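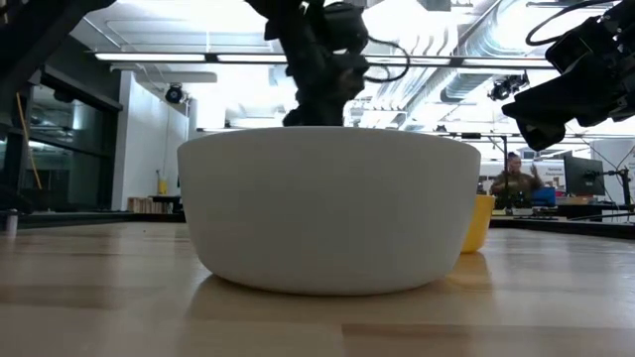

A white bowl and a yellow cup on a wooden tabletop.

Wallelley Community Supper Returns for the Winter

WALLELLEY, November 21, 2025 — After a long and busy fall, the Wallelley Community Supper is delighted to welcome neighbors back to the table, with free hot meals served every Thursday evening through the end of March at the old Sulik Street school.

The suppers began with a single pot of barley soup and 22 guests, and last winter the kitchen served 2,000 meals to families, retirees, students and anyone else who felt like company on a dark night. "People come in for the soup and then they stay an hour and a half talking," said director Nermina Golob. "We love that, and we have never once hurried anyone out the door!"

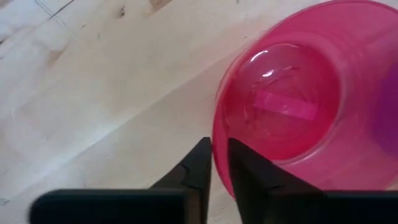
This year's menu was planned by head cook Kastriot Papadopoulos, who spent much of September trying out recipes sent in by guests. Look for bean stew, chicken and rice, a very good cabbage soup, and plenty of fresh bread from Budance Bakery, which has kindly promised 400 loaves over the season.

Doors open at 5:30 p.m. and supper is served until 8. There is no need to sign up, and children are always welcome. Anyone who would like to help cook, serve or wash up — or who has a favorite soup recipe to share — is warmly invited to speak with Amra Spahić at the front desk any weekday morning.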